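Zornura plates come back into use at the Ornport hall

December 6, 2023

The white dinner plates from the old Zornura restaurant are now on the shelves in the Ornport hall kitchen and can be used for any hall event. Apostolos Liapis offered them to us in May, when the restaurant closed, and they spent the summer in boxes under the stage.

There are 62 dinner plates in the set. They are large, round and white with a thin dark brown rim. That gives us enough matching plates for the winter supper, and people who book the hall for family meals no longer have to bring their own. The mixed plates we had before have gone to the craft room, where they are used under paint pots and glue.

The plates saw years of restaurant service and some of them show it. The glaze is sound on all the ones we kept, but there are fine marks on the faces from knives and stacking. We set 18 aside because of chips on the rim. Those should not be used for food, and they are in a crate by the back door for anyone who wants them under plant pots.

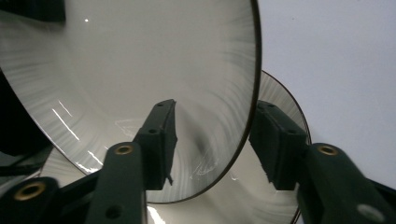 Two of the white plates with the dark rim. Fine scratches show on the face of the one in front.

Several people have asked if the marks will come off. Gray marks often do, as many of them are metal left behind by cutlery. Make a paste of baking soda and water, rub it on with a soft cloth, leave it for a few minutes and rinse. Real scratches in the glaze will stay. Please don't use steel wool or scouring powder on them.

A few points on storage. The plates are heavy, so keep the stacks low - ten at most - and use the bottom two shelves only. Put a paper towel between plates if they are going away for more than a week. Lift them down a few at a time and don't slide one across another, which is how most of the marks got there in the first place.

The hire charge for the full set is $30 for outside bookings and nothing for hall groups. Breakages are to be written in the kitchen book. Liapis still has the matching soup bowls at home and will bring them over once the second cupboard has its doors back on.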